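Section 6. Checking the board and the drive caddy

The Cledum guide says this part takes 4 minutes. We have not managed it in under 16, and we would not trust anyone who claims to. Allow more if the case came from the Hiebert batch, where the side panel tabs tend to be bent.

6.1 Shut the computer down, pull the power cord and lay the case flat with the open side up.

6.2 Look over the processor socket before you touch anything else. The lever should be fully down and the metal frame flat over the chip. A smudge on the lid is old paste more often than damage. Wipe it and look again.

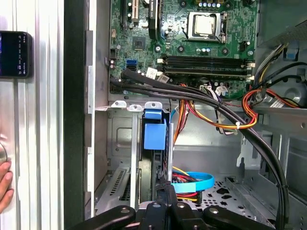 6.3 Press each memory slot latch outward and let it go. The Indik parts sheet calls these latches "good for 100 cycles." We have no idea how they arrived at that, so treat any stiff latch as a weak one.

Caution: Do not tighten the board screws "to be safe." A snug screw is tight enough, and a cracked board can't be fixed.

6.4 Slide the drive caddy out by its frame. Keep fingers off the gold pins and the bare side of the drive board.

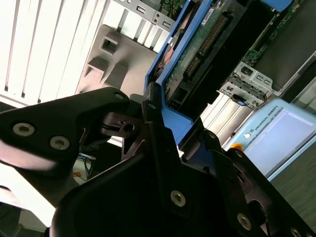
6.5 Check that the drive sits square in the caddy. The Skirkudow caddies are sold as tool-free – ours needed a good deal of persuading. If a drive rocks at one corner, take it out and seat it again before it goes back in the bay.

Note: Contact spray is often recommended at this stage. We saw no difference with it and have stopped buying it.

6.6 Before refitting any plastic panel, turn it over and check the tabs on the underside. Replace the panel if a tab is split. Glue holds for roughly a month. 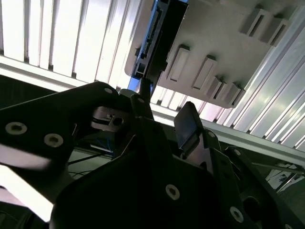 Fig. 6-3. Gray plastic panel, underside, with raised slotted tabs.

6.7 Refit the panel by hand. If it won't seat, lift it off and start over.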